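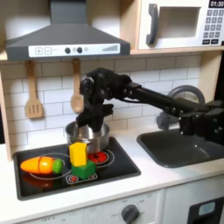

Minutes, good practice meeting for the toy kitchen bench
September 24, 2020, Dredcombe

I took the notes again, so complaints about wording come to me. We had people in from the Kairys side and the Villska side, plus our own bench crew. The April minutes were approved with one fix: the old text said "reset the kitchen," and it should have said "reset the kitchen and check it against the card."

1. Start layout

This ate most of the meeting. Our rule says every loose item on the cooktop has to be on the start card before the arm moves. Blocks, carrot, pot, all of it, even if the task is only about the pot. Villska wanted to list just the item being handled. I argued against that pretty hard — a block standing in front of the pot changes how the arm has to come in, and if it's not written down, you can't repeat the run. We kept the rule. Stacked blocks now get written bottom first, so "green, yellow" means yellow on top.

Kairys asked if the hanging spoon and spatula count as loose. I said yes and got overruled. They count as fixed unless the task uses them, but if one gets bumped off its hook the run is flagged.

2. Reaching into the pot

Agreed wording: the gripper comes down from above, slows before the fingers pass the rim, and doesn't push sideways once they're in. Somebody asked about grabbing the rim itself. Fine, as long as the card says "rim" and not just "pot." We've been sloppy there, me included.

Hands stay off the counter while the arm is powered. I know it's a play kitchen! The arm doesn't know that, and the stop button has to be within reach of whoever is running the session.

3. Faucet and sink side

The arm crosses over this area a lot on the way to the cooktop. Plastville's draft asks for a clearance check at the faucet before each session, at slow speed. Adopted without much talk. I'm adding a line for it on the checklist.

4. Log clean-up

We have 3,853 runs logged and 700 of them have no start card attached. Kairys wanted to toss those. We decided to keep them in a separate folder, marked "layout unknown," and leave them out of any comparison. I still think a few can be matched up from the bench notebook, so I'll have a go at it.

5. Version of the rules

Rule 13 (start layout) and rule 14 (reaching into containers) get the new wording from today. The rest stays as is. Please pull the old printout off the wall by the bench, it has been wrong for a while.

To do
Me: checklist line, new wording for both rules, notebook matching
Kairys: separate folder for the unmatched runs
Villska: try the bottom-first stack notation on their cards and report back
Plastville: send the final text of the clearance check

Left for next time: what to do when a run gets stopped halfway, and whether it keeps its number.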